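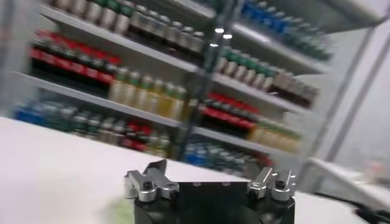 Wrist camera smears when I move the arm by remote – does it ruin the demos?

I'm teaching a two-arm setup to fold T-shirts by remote control. I have 41 demos so far. When I swing an arm fast, the bottles on the shelves behind the table turn into streaks in the wrist view. Should I throw those runs out?
– stasetti_lab

Etenesh Alemneh
Keep them if the blur is only in the travel part. What matters is the view when the fingers get near the cloth. Slow down there and hold still for 2 or 3 seconds before you close on an edge. 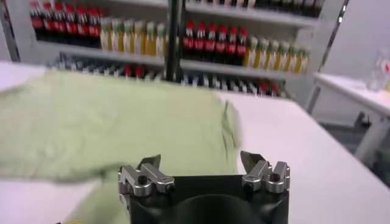
Wrist view with the green cloth crumpled

I would also record the head view and save both with the same clock. The wrist alone can't tell you where the sleeves are once the fabric bunches up. 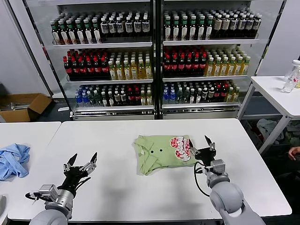 Start each run from a different mess, too. If you always lay the shirt out the same way, the robot learns that one layout. I'd go to roughly 60 before training anything.

draton
Just add more lights, shorter exposure. Worked for me – different arm though.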